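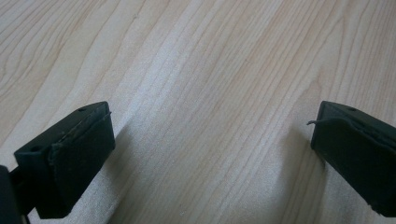
How to teach a gripper to pick up a glove

2020-05-01

Many people ask if a machine can already tidy a hallway or a workbench. My answer is: some objects yes, gloves not yet very well. A cup keeps its shape when you touch it. A glove folds, slides and hides its own edges. In this tutorial I explain how we record glove picking with a hand-held gripper in our Tesitz workshop, for the Platura project.

What you need: a hand-held gripper with a camera, a plain table, good light, and gloves of different thickness.

1. Check the finger pads before you start. If the rubber is lifting at the top, glue it again and wait until the glue is hard.

2. Lay the glove flat. Change the direction of the fingers after each recording, or the machine will learn only one direction.

3. Bring the gripper in low, from the side of the glove and with the jaws toward its edge. Move slowly. A fast hand makes recordings which the motors cannot repeat.

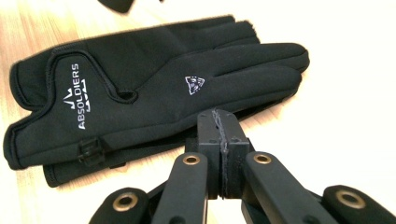 Gosselin wrote to me after the first version of this page that step 3 is wrong for thin gloves, and that one should pinch from above, in the middle of the palm. I tried it in February. For thin cotton it works better, for thick gloves the jaws slip.

4. Close the jaws, lift by the width of a hand, and hold for 2 seconds. Then put the glove in the box.

5. Delete the recordings where your other hand helped.

We made 600 recordings before the arm could lift a thick glove most of the time. For pairs we plan up to 1000. Sorting left from right is still done by a person here, and turning a glove right side out we did not try.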